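Chamado 1139 – Divergência de cadastro no catálogo de utilidades domésticas
Unidade solicitante: Loja Nirkthorpe
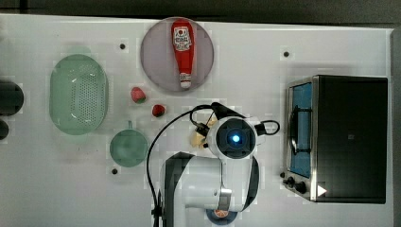
Anexo 1 – Artigos de cozinha, entre eles escorredor verde-menta e prato redondo.

Descrição: ao consultar o código 503 no sistema Donditau, o terminal de caixa apresenta o preço do escorredor oval com a descrição do coador pequeno. A etiqueta de gôndola é impressa com o mesmo erro.

Análise inicial: a tabela de preços foi conferida e está correta. A falha ocorre na sincronização noturna com o fornecedor Brallov, que reaproveitou o código em sua última remessa.

Sexta-feira, 9h40: reprocessamento do lote 319. Sem efeito nos terminais.

Sexta-feira, 14h15: vínculo antigo removido e novo código atribuído ao coador. Os terminais passaram a exibir a descrição correta após a limpeza do cache local.

Orientação à unidade: reimprimir as 40 etiquetas afetadas e recolher as anteriores. Vendas já registradas não devem ser estornadas – o valor cobrado estava correto.

Situação: aguardando confirmação da loja. A unidade Lazăr será verificada em chamado próprio.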